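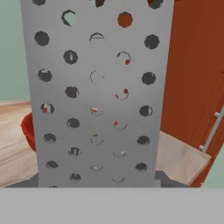 **Figure 3.** Wrist view from a simulated kitchen episode. The flat face of a box grater fills the center; the light-gray band along the bottom is part of the gripper finger.

### 4.2 Collecting demonstrations under heavy occlusion

The simulated part of the Plulent set was recorded to cover a case that is thin in our earlier data: a tall object close to the wrist camera that hides most of the work surface. In Figure 3 the grater face covers most of the middle of the view. A red bowl to its left shows only as a curved sliver, and a beige towel lies to its right. Small bits of color also come through the holes in the metal. A policy trained on clean tabletop views gets very little from such an image unless it has learned to carry information over from earlier steps.

We therefore treated occlusion as a property to be sampled. The scene generator, Trunodik, places one tall object from a pool of 13 meshes on the counter, then draws the remaining objects and their poses. A layout is kept if the target object is visible from the starting pose and if the planner can find at least one path to it without contact. No condition is placed on what the wrist camera sees later in the episode. An early version of the generator required the target to stay visible at every step, and this removed exactly the layouts we wanted to keep.

**Operator interface.** Demonstrations were given by teleoperation through Tikero, our control client. The operator sees two streams, the wrist view and a fixed overview, and steers the gripper with a six-axis input device. The overview is shown to the operator only and is never passed to the policy. This gap matters when the results are read: the person giving the demonstration can see around an obstacle, while the learner must work from the wrist stream and the joint state. We considered hiding the overview, but in pilot sessions operators then made long searching motions that were hard to segment and did not resemble the behavior we wished to teach.

As a middle course, the overview is blanked once the gripper comes within a set distance of the tall object. Operators adapted to this quickly. Their approach paths became slower and more regular, and many began to pause just before the blanking distance. The pauses are kept in the raw logs and shortened during preprocessing.

**Episode structure.** Each episode starts from a jittered home pose and ends on one of three events: the operator marks success, the operator aborts, or the step limit of 500 is reached. Aborted episodes are stored with their own label. They are left out of the imitation loss but are used to train the failure detector described in Section 5. Success marks are checked against the simulator state. Where the two disagree, the simulator state wins and the episode is flagged. Most flags came from objects that had been released slightly outside the goal region.

**Rendering.** Textures on the wall, counter and cabinet are redrawn for each episode and held fixed within it. Perforated surfaces needed separate treatment. The first grater mesh used a flat texture with painted holes, and it gave the learner a false signal: the object looked the same whatever stood behind it. In the current mesh the outer holes are cut through the surface, so that background color changes inside them as the camera moves. We did not model the cutting edges in detail. In the central column of Figure 3 they are drawn mostly as thin rings or arcs, with gray metal visible through them. This is a known weakness of the asset – at close range the two hole types are easy to tell apart, and a network could in principle use the difference to identify the mesh. The grater is for this reason held out of one of the test splits.

**Filtering and balance.** After recording, we compute for each frame the fraction of the wrist image covered by the nearest object, using the segmentation buffer. Frames are then binned by this value. Without correction, low-coverage frames dominate, as every episode begins in open space. We resample so that the high-coverage bins contribute around 66 percent of each training batch. Higher shares made the policy hesitant at the start of the episode, and lower ones gave back much of the gain on occluded targets.

Resampling is done on short windows, never on single frames. A high-coverage frame taken alone says little about where the gripper should go next, and we found that training on isolated frames pushed the policy toward an average motion straight back from the obstacle. Windows that cross an abort mark are dropped.

**Transfer to the bench.** A smaller set was recorded on the Kofler arm with the same client, the same blanking rule and the same labels. The physical set is used only for fine-tuning and for the tests in Section 6. Lighting and camera exposure were left as found. The main difference we observed during collection was in operator behavior: on the bench, operators kept a wider margin from the tall object – even those who had passed close to it in simulation. We did not correct for this in the data, and the effect on approach distance is reported together with the other transfer results.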